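4. Software

4.1 Overview

The control software runs as four processes on one workstation. Remia is the real-time layer and owns both arms and both grippers. Gill takes the camera streams and keeps a list of objects with poses. Cutel plans arm motions against that list. Estach records everything the other three publish and plays it back offline. The processes talk over shared memory, and each message carries the time at which its data was captured, not the time at which it was sent.

Remia accepts joint trajectories and gripper commands and nothing else. It knows nothing about glassware. All knowledge of the task sits in Cutel, where each object class has a short file with a mesh, a set of allowed grasps, and limits on tilt and speed. For the Erlenmeyer flask, the only allowed grasps are on the neck, between the rim and the point where the body begins to widen. The beaker file allows grasps on the wall only. The file for the micropipette treats the instrument and its stand as a single fixed obstacle as long as the pipette is hanging, and splits them into two objects when a pick is requested.

A held vessel with liquid in it gets an upright constraint for the whole motion. Cutel also adds the vessel mesh to the arm for collision checks. Low carries are the hardest case for this check, with the base of the flask just above the table and other objects right behind it. A margin that is too large makes the planner report a collision at the start state and refuse to move at all. We therefore use a smaller margin between the held object and the table than between the held object and anything else.

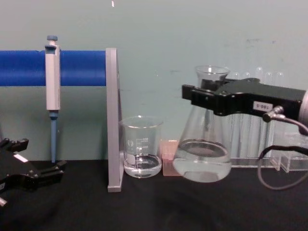 4.2 Object tracking

Gill runs a detector on each frame from the chest camera and the head camera and passes the results to a tracker. The tracker updates every 33 ms. Each track holds a class, a pose, a covariance, and a support label, which is one of table, rack, stand, left gripper or right gripper. The support label decides which motions are believable. A track on the table may not move unless an arm has been close to it, and a track in a gripper moves with that gripper even when the detector misses it.

Clear glass on a pale wall gives the detector very little to work with. Test tubes in the acrylic rack show up mostly as thin highlights, and depth from the stereo pair is wrong or missing over nearly the whole rack. We do not try to estimate tube poses one by one. Gill fits the rack first, using the base plate and the upper support, and then classifies each rack position as filled, empty or unknown. Only filled positions can be used as pick targets. Unknown positions are kept as obstacles at full tube height.

The detector was fine-tuned on 3,358 frames labeled in Estach. Labels were drawn on one frame and carried forward by the recorded arm poses for held objects, which left mainly the frames around grasp and release to be fixed by hand. We found that frames with both grippers open and low over the table needed the most correction. In those views the black fingers run into the black tabletop, and early versions of the segmentation mask leaked from one to the other. The arm mask is now rendered from joint states and subtracted before the detector runs.
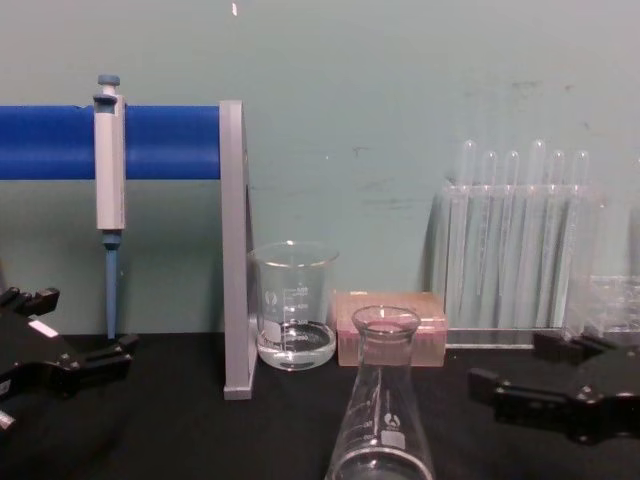
Figure 3. Chest camera view with both grippers open above the table. The flask stands in front of the pinkish tip box, and its base falls outside the image.

Partial views such as the one in Figure 3 affect the pose estimate in a particular way. With the base out of view, the height of the flask is not well constrained by its outline. Gill handles this by using the support label. If the label is table, the height is fixed to the table plane and only position on the plane is estimated. If the label is missing, for example after a restart, the track is marked as coarse and Cutel will not plan a grasp on it until the head camera has supplied a full outline.

4.3 Grasp state and hand-over of labels

The change of a support label from table to gripper is made by a small state machine that reads three signals: finger position, motor current and the track of the object. Finger position alone was not enough. The neck of the flask is narrow, and a grip on the neck differs from a fully closed gripper by only a small part of the finger travel. Current alone was also a poor signal, as it rises in both cases. The label changes when finger position and current agree with the grasp file for 80 ms in a row. The object track is then used as a check during the first part of the lift.
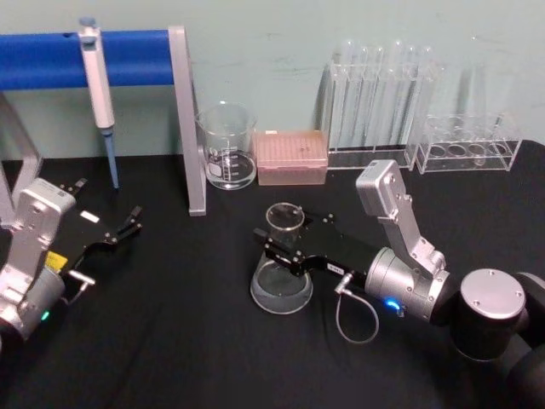 Self-collision checking in Cutel covers the links, the grippers, the held object and the gripper cables. The first three come from meshes. The cables are harder, as their shape depends on wrist angle and on whatever they are resting on. On the right arm the cable hangs in a loop from the gripper connector down onto the tabletop while the fingers are closed on the neck of the flask, so the space under the gripper cannot be treated as free. We model each cable as a chain of three capsules hanging from the connector. The last capsule is allowed to touch the table but no object on it. The model is crude, and it rules out some reaches that would be fine in practice. Replacing it with a simulated cable made planning slower and changed few of the resulting paths.

4.4 Replay

Estach can feed a recorded run back into Gill and Cutel with Remia replaced by a stub that reports the logged joint states. Every change to the tracker or the grasp files is tested on a fixed set of 41 recorded runs before it is used on the arms. A change is rejected if any support label differs from the reference and the difference has not been reviewed. Plans are compared by end state and minimum clearance only, as the sampler in Cutel does not return the same path twice.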